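4.2 Desk habits and the return to unfinished work

Respondents in the Savarlow sample were asked how they set up a surface before starting a craft or writing task at home. Of the 2,481 diary entries coded for this section, most mentioned clearing the surface first, and far fewer mentioned putting tools away at the end. This pattern held across all 13 neighborhoods, including Leiva, where homes are smaller and one table often serves for meals as well.

Entries that named a single tool left out overnight were coded separately (Matubbar and Hadgu, Section 3). In 73 of these, the writer returned to the same task the next day. We treat this figure with care – the diaries were kept for one month only, in April, and school holidays fell within it. Respondents who shared a table with children reported shorter sessions but did not report fewer of them.

Figure 3. Small items on home work surfaces: a sack-shaped pot with a bear at its rim, and pencils (first); a paintbrush (second). 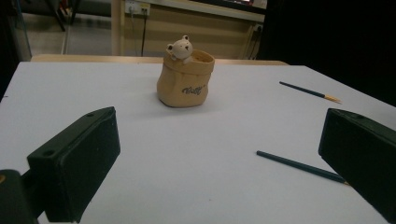
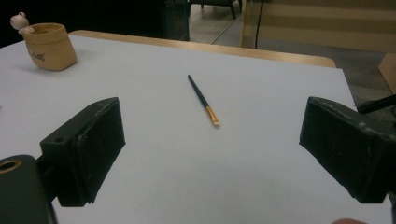

Nahom Hadgu, in a written comment on an earlier draft, objected that returning to a task the next day may say more about free time than about the tool left out, and asked that working hours be added to the model before any claim is made about habit. The revised model is given in Section 5.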